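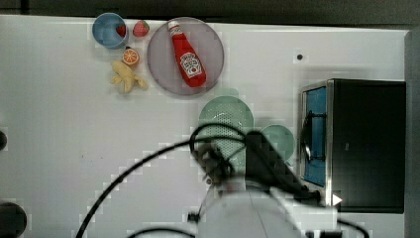 Cabochon

A cabochon is a gemstone that has been shaped and polished to a smooth, rounded surface instead of being cut with flat facets. The usual form has a domed top and a flat or slightly curved base, and the outline is most often oval. The word comes from the French caboche, meaning head. The method of cutting is called cabbing by hobbyists, and the finished stone is often called a cab.

Uses

Cabochons are the customary form for opaque and translucent materials, including turquoise, agate, jasper, opal and moonstone. Faceting depends on light passing through a stone and returning to the eye, and it adds little to a material that blocks most of that light. A dome shows color and pattern to better effect. Softer stones are also commonly cut this way, as small scratches are less visible on a curved surface than on a flat one.

Certain optical effects can be seen properly only in a cabochon. In star sapphire and star ruby, fine needle-like inclusions reflect light in crossing bands that meet near the top of the dome. In cat's-eye chrysoberyl a single band appears. The cutter must set the base parallel to the inclusions, or the star or eye will sit off center.

Shapes and profiles

Besides the oval, common outlines are the round, the cushion, the pear and the rectangle. Profiles are described as low, medium or high according to the height of the dome. A double cabochon is rounded on both sides, and a hollow cabochon has material removed from the back to lighten a dark stone — a practice long used with deep red garnet.

Cutting

Work begins with a slab sawn from rough material. The outline is marked on the slab with a template and an aluminum or brass scribe, and the excess is trimmed away to leave a blank called a preform. The preform is then fixed to a short rod, known as a dop stick, with wax or glue.

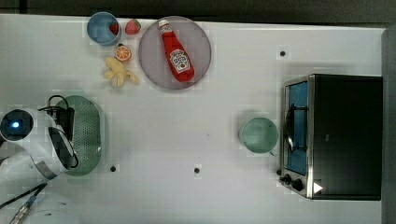 Grinding starts on a coarse wheel to bring the stone to its outline, after which the dome is formed by cutting a series of bevels and blending them together. Finer wheels or belts remove the scratches left by the stage before. Water is kept on the wheel throughout to cool the stone and hold down dust, which in the case of quartz minerals is harmful to the lungs. Final polish is given with cerium oxide, aluminum oxide or diamond paste, depending on the material.

Club instruction

Cabochon cutting is usually the first skill taught by lapidary clubs. The Hilora Lapidary Society, which has 50 members, offers a beginner course of three sessions under its workshop leader, Amrit Paquette. Sessions are held on Friday evenings and are limited to 15 students. The society's Arnardóttir Cup is awarded each December for the best matched pair of cabochons, judged on outline, symmetry of dome and finish.

See also

Dop stick
Faceting
Lapidary
Tumble polishing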